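Prokis opens its Puvgate workshop to visitors for an afternoon

Prokis held an open afternoon at its workshop in Puvgate in August, with two robot arms running and staff on hand to answer questions. Visitors could walk between the work tables, watch the arms being taught new jobs and, in the last part of the program, drive one themselves.

The company moved into the building last winter. Until then its people had worked out of two rented rooms above a print shop, and there was no space to show anything to the public. The ground floor now has the arms on one side and a row of benches for repairs and wiring on the other.

Doors opened at 1 p.m. Omid Shirazi, who runs the workshop, gave a short welcome by the entrance and then sent people off in small groups. Each group spent its first stop with Trinh Châu, an engineer on the Plarkora project. Plarkora is the name Prokis uses for its work on small-object handling, meaning things a person picks up without thinking about it: pens, keys, bottle tops, clothes pegs.

"People ask why we don't start with something big and useful," Châu told one group. "A box is easy. It has flat sides and it stays where you put it. A pen rolls, and it's narrow, and there is usually another pen right up against it."

The job on show was sorting and capping markers. A person drives the arm through the task many times using a hand controller, and the recordings are then used to train the software that runs the arm without a driver. Châu said the sets are mixed up between runs so that the arm does not learn only one layout. Some pens start out capped and some do not, and the colors change places.

Much of the talk at this table was about the view from the wrist. A small camera rides on the arm close to the gripper, and its picture was shown to visitors on a screen next to the table. It sees what the fingers are about to touch, along with a good deal of the gripper itself. Several visitors said they found it hard to judge distance from that view at first. Karim El Idrissi, who had come with his daughter, said he kept looking up from the screen to check the real table.

With the caps laid out on the dark tabletop in a loose row and the slim pens bunched near the table's edge, the wrist camera showed the gripper over the markers, one black finger resting its tip over the orange one.

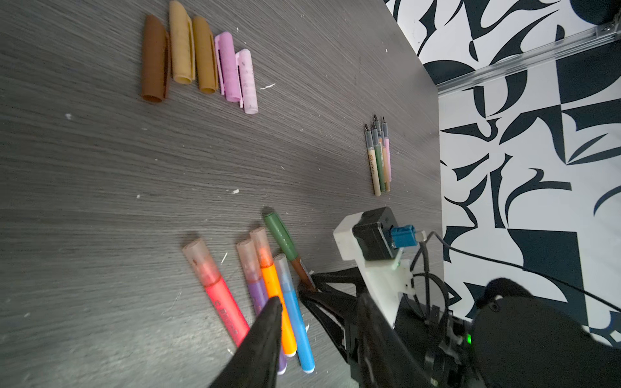
Grippers and printed parts

At the second stop, Hazem Salem talked about how the grippers are put together. Prokis prints many of its own parts, and Salem had brought a tray of old ones to pass around, including early fingers that had snapped or worn smooth. He said the team goes through fingers faster than anything else in the building. A new one takes an evening to print and a few minutes to fit.

He was asked about solid fingers against open ones. Salem said a finger with an open frame can give a little when it presses on something, and a stiff one is easier to place exactly. Prokis has tried both and has not settled on either – it depends on the job and, he added, on who is driving.

Cables came up as well. One visitor, a retired machinist, wanted to know why they were not run inside the arm. Salem said that would look better but would make every repair longer, and the arms are taken apart often.

Visitors take the controls

From 3 p.m. the second arm was open to anyone who wanted to try it. The task was to lift a foam block and set it down on a paper square. Each person got three tries. The line reached back to the benches for most of the hour, and staff let younger children share a turn with a parent.

Ashraf Ouazzani, a teacher at a local middle school, was one of the first to have a go. He missed the block twice and moved it on the third try. "You think you're right above it and you're not," he said. Ouazzani would like to bring a class in the fall and spoke with Shirazi about dates before he left.

Coffee and sandwiches were supplied by Tazi, the bakery across the street.

Shirazi said the turnout was higher than the workshop had planned for and that the groups had to be made larger than intended. For the next one, Prokis wants to ask people to sign up ahead of time for a slot at the controls. Walking in to look around will still be open to all.

He was also asked when an arm like this might be sold for home use. Shirazi said Prokis has no product to announce, and that the work with pens and other small items is research for now.

The next open afternoon is planned for the winter, after the second row of tables has been installed. School groups can write to the workshop office to arrange a separate visit.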